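Search this site
Enter keywords
Go

Rye, Patience and a Very Cold Basement: A Morning at the Zirka Bakery

December 8, 2021

The oven at Zirka has been going since before I got out of bed, and by the time I knock on the side door the whole alley smells like toast and caraway. The owner lets me in with flour up to both elbows, apologizes for not shaking hands, and puts a heel of warm rye in front of me before I've found my pen. I love this job!

She has been baking on this corner for 16 years, first with a rented oven and one table, now with a proper kitchen and a basement where the dough sleeps. The bakery makes one thing better than anyone I know, a dark, sour, dense rye that keeps for a week and gets better until about the fourth day. "People buy it and eat it in the car," she says. "I tell them to wait until tomorrow. They come back the next day and tell me they didn't wait."

I ask her where the recipe comes from, expecting a grandmother. "Oh, no, my grandmother bought her bread," she says, laughing. She learned from a baker in Lellby, where she'd gone for a summer to pick fruit and ended up sweeping floors in a bakery instead. He baked for the whole valley and he wrote nothing down. So she wrote it down for him, on the backs of order slips, and she still has them in a cookie tin by the phone.

The starter came home with her in a jam jar wrapped in two sweaters. She feeds it twice a day with coarse rye flour from the mill at Swanson, and she is very firm about the flour. For one bad month the mill was closed for repairs and she had to use something finer. "The bread was fine, everyone said it was fine," she says, and she makes a face I won't forget. "I didn't want fine."

We go down to the basement to look at the tubs. It is cold down there, cold enough that I keep my hat on, and she likes it that way because a slow dough makes a sour loaf. She lifts a lid and the smell comes up like green apples and beer. The dough looks like wet cement with bubbles in it. She pokes it, listens (really, she listens to it!) and puts the lid back. "Two more hours. It's sulking today."
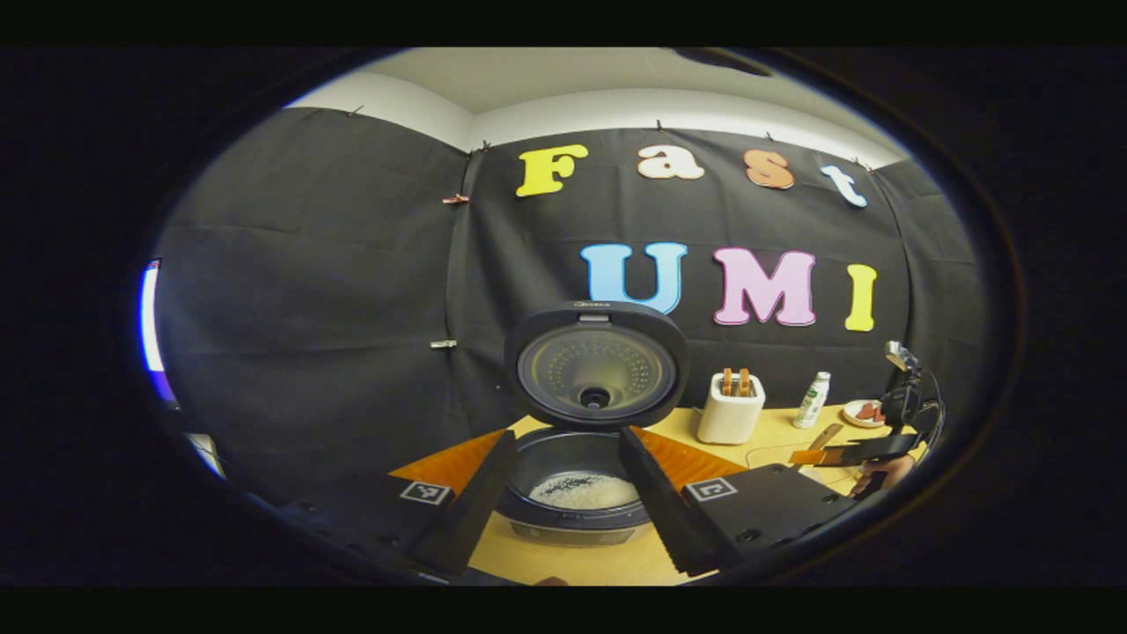 Last winter's change to the shorter proof still comes up among the regulars, and Renska, the café across the street that takes a tray of loaves every morning, let her know that the crust was too pale and the slices were falling apart under the herring. She went back to the long one within the week.

"They were right and I was grumpy about it," she says. "I was trying to get an extra hour of sleep, that's all it was. The bread knew."

In December the place goes a little crazy. Between now and the holidays she'll bake almost 4000 loaves, and on the busiest morning there will be 500 of them cooling on racks, on the counter, on top of the freezer and on a chair if it comes to that. There's a honey and orange rye that only appears this month. I try a slice with cold butter and have to stop writing for a minute. The orange is only peel, no juice, soaked overnight in strong black tea, and she adds it by hand at the very end so it doesn't tear the dough.

What would she tell someone starting at home? "Get a scale," she says right away. "Then bake the same loaf every week, the same one, until you're sick of it." She thinks most home bakers give up on rye because they expect it to act like wheat. It won't stretch, it won't make a nice smooth ball, and it sticks to everything you own. Wet your hands, she says, use a tin, and don't cut it hot. She says the last part twice and looks at my plate, where the heel of rye has been gone for some time.

She turned 63 this fall and has no plans to stop. There is a young apprentice on the early shift now who shapes faster than she does – "but not straighter," she calls over the mixer – and the two of them are working on a seeded loaf that should be in the window after the holidays. I've asked them to put one aside for me.

Zirka opens at seven and is usually out of the dark rye by noon.

Comments (4)

ryeandshine
Fourth day is correct. Toasted, with sharp cheese.

Marlow Street Mom
Does the honey and orange one freeze well? I'd like to take two to my sister.

oldtinpan
I do mine in a coffee can and it comes out great. Grease it more than you think.

crumbs_everywhere
@Marlow Street Mom it does, slice it first!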